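Notebook, household chores bench - simulation side
Sunday, started 10:40

Continued with the bathroom set. The kitchen set is finished for now, and I don't want to touch it again before the Miranda build is updated on the shared machine.

The question for this week is still the same one: can the arm clear a cluttered surface in a bathroom so that a person could wipe it afterwards? I do not ask it to wipe. Wiping is a different chapter and we are not there yet.

Settings: planner Pavo, default weights, only the clearance margin changed. Scenes come from the Clakorport generator. I made 300 scenes on the night before and started the batch after breakfast. 7 of them did not load, a mesh problem again, the same message as last time. I left them in the count as failures, because if I take them out now I will forget that I did it.

Result of the batch: 161 scenes cleared completely. So it is a little more than half. For the kitchen counter we had a better number, but I should not compare directly, the counter is wider and there is nearly always a free place to go in with the fingers. On a toilet tank there is very little free place. The surface is small and things stand close to each other.

What goes wrong, in the order I noticed it in the replays:

The grasp is good but the way out is bad. The arm takes the object, lifts it, and in the lift it pushes the neighbor. Tall things behind short things are the worst. I believe the planner checks the gripper well and the held object badly. To verify in the Pavo config, there is a padding value for attached objects and I am not sure it is read at all.

Shoes. The grasp proposals like to go on the toe, where it is round, and then the shoe turns out of the fingers. Taking it by the edge of the opening would be better. A person does this without thinking. I tried to give a bonus to thin edges and it helped for shoes, but then the scores for the bottles became strange, so I put it back to zero.

Irregular things like stones. Success is not bad when they are small. With the big ones the fingers simply do not open enough, and the planner still tries, and tries again until the time is over. There should be an early stop - if it is wider than the opening, skip it and report it. I would prefer an honest "I can't" in the log to a timeout.

One scene I kept as reference for the ordering problem. The spray bottle should go first in my opinion, it stands in front of the large dark object and the gripper can come to it from above. I froze the replay with the hand over that side, to look at how near it passes to the big one.
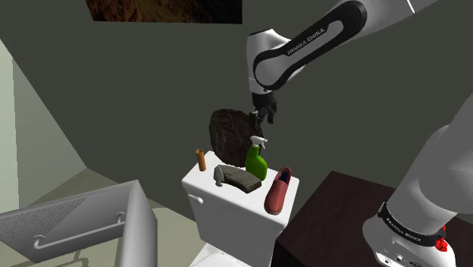
Bathroom set, open gripper above the green bottle. Large dark object just behind, red shoe at right.

From this view the fingers overlap with the edge of the dark object, so I can't judge the real distance by eye. I need the side view or the distance printed in the log. Added to the list.

15:20 - Colleagues from the Grovari project asked if they can show the bathroom task as "working". My answer for the moment is no. In simulation, half of the tanks cleared is interesting for us, but for somebody who wants the chore done it means that they finish it themselves every second time. Also these scenes have no water, no soap film, no soft things such as a towel.

To do:
- side view in the replay tool
- padding for attached objects, read the code and not only the config
- early stop for too wide objects
- rerun the same 300 with the same seeds, changing only one thing
- write to Clakorport list about the mesh message

Rerun with larger padding started 16:05. Two scenes checked by hand until now, both slower than before. I leave it running over the night.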